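Gemden, Rostska site
Minutes of the special meeting on the transfer cell, 24 February 2019

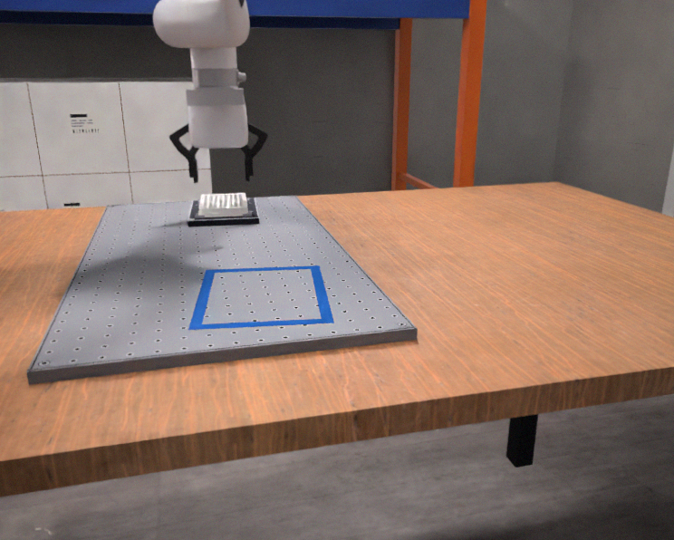
Was anyone hurt when the arm restarted?

The arm stopped 100 mm short of the operator's forearm and there were no injuries.

Present: the site manager (chair), the cell engineer, the simulation engineer, the safety lead, the day-shift operator, the maintenance lead, and a representative of Antoniuk, by phone. The production planner sent regrets and a spreadsheet.

Meeting opened at the time advertised, which the chair asked to have recorded.

1. Opening remarks

The chair thanked everyone for giving up a Sunday. The maintenance lead asked whether it counted as overtime. The chair said it would be looked into. The maintenance lead asked that "looked into" be given an owner like any other action. It was given to the chair.

The chair asked that the meeting stick to what happened, what was known beforehand, and what has to change before the cell runs again. General opinions on robots were to be saved for the parking lot.

2. Minutes of the last meeting

Approved, with one correction. Under "Any risks to schedule" the last minutes read "none." The simulation engineer wished it noted that a risk had been raised, that it was raised near lunch, and that the word "none" was typed afterward. The secretary accepts the correction.

3. What happened

The cell engineer read the account. The task is a short one: the arm picks the ribbed insert off its black base at the back of the plate, carries it forward, and sets it down inside the blue square. It then opens the gripper, goes back up, and waits for the next part.

On the cycle in question the gripper closed and missed. The arm, unaware of this, carried nothing forward, placed nothing in the square with great care, and reported the cycle complete. The light on the panel went green.

The operator saw a green light, an insert still sitting on its base, and an empty square, and drew the sensible conclusion that something was off. The operator pressed the pause button on the panel, saw the arm stop, and leaned in to check how the insert was seated.

Pause, as configured, holds the arm until the next cycle request. The next cycle request came from the line controller, which had also seen the green light and had no reason to doubt it. The arm set off. The light curtain saw the operator's sleeve and stopped it, and the 100 mm was taken afterward with a steel rule. The operator stepped back, hit the emergency stop, and said something the account gives as "an expression of surprise."

The operator confirmed the account was accurate apart from the last part.

4. Discussion of the light curtain

The safety lead said the curtain worked and that the meeting should resist the urge to congratulate itself on this. A curtain is there for when the other measures have gone wrong. On this occasion it was the only thing between a person and a moving arm, and it did its job at the very edge of its field. The curtain had been moved outward during installation to make room for a cart. The cart was never delivered.

The maintenance lead asked who had approved moving it. The drawing shows it in the old position. The file shows no change request. The safety lead described this as "a finding." The chair asked whether there was a stronger word available, and the safety lead said there was and that it would appear in the written report.

The operator asked why there is a button marked PAUSE that does not stop the arm from moving. The cell engineer explained the difference between a program pause and a safe stop. The operator said the explanation was clear and that the button still says PAUSE. After a short silence the chair ruled that the operator had a point.

5. What the simulation showed

The simulation engineer presented the virtual version of the cell, which was built in Tidotero before any hardware arrived at Rostska and has the same arm, plate, insert, and marked square. It was run 400 times ahead of installation. In 376 of those runs the insert ended up in the square. In the others it stayed on its base, and the program reported success anyway.

The chair asked whether he had understood that correctly. He had. The real fault had turned up in the simulation, before installation, with the same green result at the end.

The simulation engineer said that the summary page prints two numbers. One is the number of runs the program calls complete, which was all 400. The other is the number of runs in which the insert was found inside the square. The first is in large type at the top. The second is further down, after the energy use. The slide shown at the project review used the first. The simulation engineer had raised the second (see item 2, lunch).

The cell engineer said, in fairness, that at the time the missed picks were put down to the simulated contact between the fingers and the ribs, which is known to be touchy, and that it was assumed the real gripper would do better. The maintenance lead asked whether anyone had written down that assumption. It had been written on a whiteboard. The whiteboard has been cleaned.

There was some discussion of whether the simulation had therefore been a success. The chair said he was prepared to call it a success for the simulation and would leave the rest of the sentence unfinished.

6. Why the gripper misses

The cell engineer believes the fingers come down slightly high when the insert is seated a little crooked on its base, so that they close over the tops of the outer ribs and slide off. The insert fits the base with very little border to spare, and a part that looks straight from the panel may be sitting at an angle.

The Antoniuk representative said the gripper is performing to its data sheet. The chair said nobody had suggested otherwise. The representative said that was good, and repeated it. On being asked, the representative confirmed that the gripper does report its finger position at the end of every close, and always has. If the fingers come together further than the width of the part, there is no part. The cell program does not read this value.

The chair asked how much work it would be to read it. The cell engineer said an afternoon. The chair asked that the minutes show a pause here – the kind where things stop moving.

7. Proposals

The cell engineer proposed checking finger position after closing, and again just before release. If either check fails, the arm stops where it is, the light goes red, and the cycle is reported as failed. Agreed.

The safety lead proposed that any failed cycle require a reset at the panel, by a person, with the curtain clear, and that the line controller lose the ability to wake the arm after a pause. Agreed. The production planner's spreadsheet, opened at this point, contained a cell reading "auto resume saves time??" The meeting noted both question marks.

The maintenance lead proposed mechanical guides on the base so that a crooked insert cannot be loaded in the first place. Agreed in principle. Antoniuk offered to quote. The maintenance lead offered to make them out of what is already in the stockroom. Both offers were noted, the second with more warmth.

The operator proposed relabeling the button. There was discussion of HOLD, CYCLE HOLD, and PROGRAM HOLD. The operator suggested that the button simply be made to stop the robot safely, after which it could be labeled with whatever the meeting liked. The safety lead supported this. Agreed, and the label stays as it is.

The simulation engineer proposed that the summary page in Tidotero be rearranged so that the number of parts in the square comes first. It was found during the meeting that this is a setting. It has been changed.

8. Status of the cell

The cell stays locked out. The key is with the safety lead, who declined to say where. Inserts will be moved by hand in the meantime, a method with a long record and its own green light in the form of the operator saying "done."

The chair asked for an estimated date for restart. The safety lead said the cell would restart once the actions were closed and the curtain had been tested in its proper position. The chair asked again, in case the answer had changed. It hadn't.

9. Actions

Cell engineer: add the finger position checks, close and release, and run them in simulation with crooked inserts before going near the real arm. Missed picks must end in red every time. One green among them and it comes back to this meeting.

Safety lead: return the curtain to the position on the drawing, retest stopping distance, and rewire pause as a safe stop with manual reset. Written report to follow, including the stronger word.

Maintenance lead: trial guides for the base.

It was pointed out that these 3 were the main actions and that the following had also been agreed:

Simulation engineer: send the full run results to everyone present, and present them at the next project review before lunch.

Chair: overtime. Also, find out what happened to the cart.

Secretary: stop typing "none" in the risk section ahead of time.

10. Any other business

The operator asked whether the near miss would go on the board by the entrance, where the days since the last incident are shown. The safety lead said yes. The chair observed that the board had been looking very good. The safety lead said the board would be reset on Monday morning and that the operator was welcome to do it, having earned it.

The Antoniuk representative asked for a copy of the minutes and whether the sentence about the data sheet could be included. It is in item 6.

Next meeting when the cell engineer and safety lead both report ready. The coffee machine on the second floor is still out of order and has been added to the maintenance list, below the guides.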